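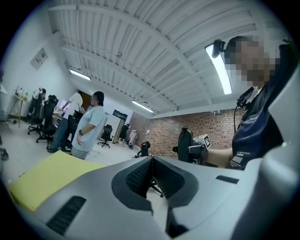 Graro amplía en Cairns su sala de prácticas para el manejo de herramientas de mano

Agosto de 2025
Por Donnie Ogilvie

La entidad de formación técnica Graro ha abierto en su sede de Cairns una nueva sala de prácticas destinada al manejo de herramientas de mano, con capacidad para 20 participantes por turno. El espacio ocupa una nave alargada, con una pared de ladrillo y techo de chapa blanca acanalada, que hasta febrero se utilizaba como almacén de material didáctico.

La adecuación del local se ha centrado en la iluminación y en la distribución de los puestos de trabajo. Se han conservado los tubos fluorescentes del techo, revisados antes de la apertura, y se ha mantenido a la vista el muro de ladrillo. La dirección del centro ha optado por no dividir la nave con tabiques, de modo que el personal docente pueda seguir desde cualquier punto el trabajo de los grupos.

El programa, elaborado junto con la firma Hiltonska, comprende 66 horas lectivas repartidas en cinco módulos. Los dos primeros se dedican a la sujeción y el traslado de piezas pequeñas con pinzas manuales; los siguientes abordan la colocación precisa, el trabajo por parejas y el registro ordenado de cada ejercicio. Los participantes anotan sus observaciones en papel durante la sesión y las entregan al término de la jornada.

«La destreza manual se adquiere con repetición y con un entorno estable», señaló Lachlan Carnegie, responsable de formación de Graro, durante el acto de apertura. «Necesitábamos una sala en la que los grupos pudieran dejar montados sus puestos de una semana a otra — algo que en las aulas ordinarias resultaba imposible».

El primer turno comenzará con 20 inscritos, procedentes en su mayoría de talleres y pequeñas empresas de la zona. El centro ha recibido otras 25 solicitudes para el segundo, por lo que parte de los aspirantes pasará a una lista de espera. Tendrán preferencia quienes hayan completado el curso básico de seguridad en el puesto de trabajo, que se imparte en la misma sede y cuya convocatoria permanece abierta.

Las sesiones se celebrarán en horario de tarde, en grupos reducidos y con un descanso intermedio. Los participantes deberán presentarse con calzado cerrado. Las herramientas permanecerán en la sala y no podrán retirarse para su uso en otras dependencias sin autorización escrita de la coordinación.

Carnegie indicó asimismo que los materiales de apoyo del programa, reunidos bajo el título Flasier, se entregarán impresos al inicio de cada módulo. La primera edición incluye fichas de ejercicio y hojas de seguimiento individual — estas últimas revisadas por el profesorado al cierre de cada bloque.

Las solicitudes para el segundo turno pueden presentarse en la secretaría de la sede, en horario de mañana. La relación de admitidos se expondrá en el tablón de la entrada una vez concluido el plazo de inscripción.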